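Teleoperated demonstration

Teleoperated demonstration is a method of programming a robot in which a person performs a task through the machine by remote control while joint positions, gripper commands and camera images are recorded. The recordings are later used to train a control policy. It is distinguished from kinesthetic teaching, in which the operator grasps the arm and moves it by hand.

Two-arm stations are common for small-part assembly. Each arm carries a gripper and is driven by a separate hand controller.

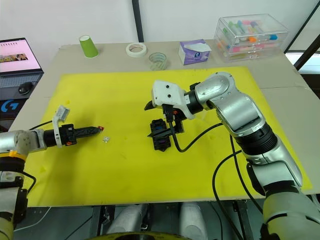
Why is remote control often preferred to moving the arms by hand?
It keeps the operator's hands and body out of the camera images, so the recorded images resemble what the robot will receive when it works alone.

Small electrical parts are a frequent test case. In the Nitlow fuse task, set out by Retno Hartono and Anwara Fakir, a blade fuse is transferred between grippers and seated in a fuse block. The published set holds 2,000 demonstrations, each sampled at 50 frames per second. The transfer is the most demanding stage, as both grippers must hold the part briefly at the same time.
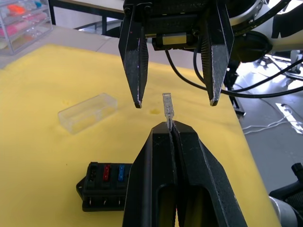

If the receiving gripper closes off-center, the fuse rotates and its terminals no longer line up with the slot. Operators are therefore instructed to pause before release. Demonstrations in which the part is dropped are labeled separately and are usually left out of training, although Sang Doãn has argued for keeping those that include a recovery.

See also: Kinesthetic teaching; Imitation learning; Bimanual manipulation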